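Against the open office, again

I've moved desks 13 times since I started at Coreck. Not offices. Desks. Same floor, same bad carpet, and every January somebody with a floor plan decides we'd talk more if the walls came down a bit further.

We don't talk more. We put headphones on. Then we message the person sitting across from us, who also has headphones on, and wait for a reply. Which takes longer than knocking ever did.

My old job at Ullton had doors. Cheap ones, they stuck in summer. But a closed door meant leave me alone and an open one meant come in, and you learned that in a morning. Now there's a laminated card system. Red side, green side. Mine has been on red since I got it and people lean right over it to ask if I'm busy. 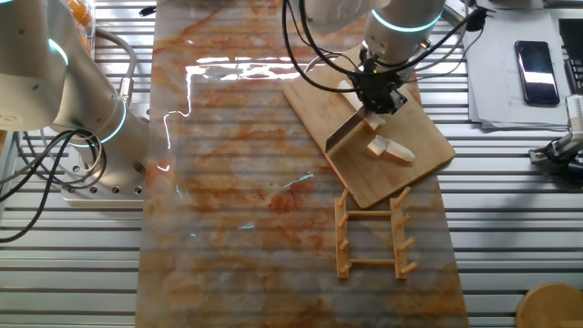

And the noise. Not loud noise, I could take loud. It's half a phone call. It's somebody eating an apple while you're trying to add up a column. I lose my place, start over, lose it agian. By four I've done what used to be a morning's work and I take the rest home, where there is a door - a small room, a lamp, silence.

Mehrangiz Golestani, who I shared a room with at Ullton for 2 years, thinks I'm being a snob about it. She says rooms were for managers and the rest of us got the corridor. Fair. Some of that is true. But then give everyone a room, or half a room. Don't take it off the few who had one and call it equality. 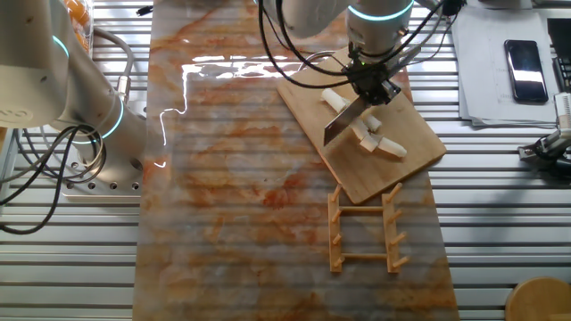

Page last changed: 09/03/2018

The money is the real reason, I know that. Desks packed in tight cost less than walls. Fine, say so. I'd respect a memo that said we can't afford walls this year. What I can't stand is the memo about energy and chance meetings and the big shared table. I've had maybe one useful chance meeting in all this time and it was in the stairwell.

So, small asks. Two quiet rooms per floor, no booking. Calls go somewhere else. And leave my desk were it is for one whole year, please - I'd like to find out which drawer sticks.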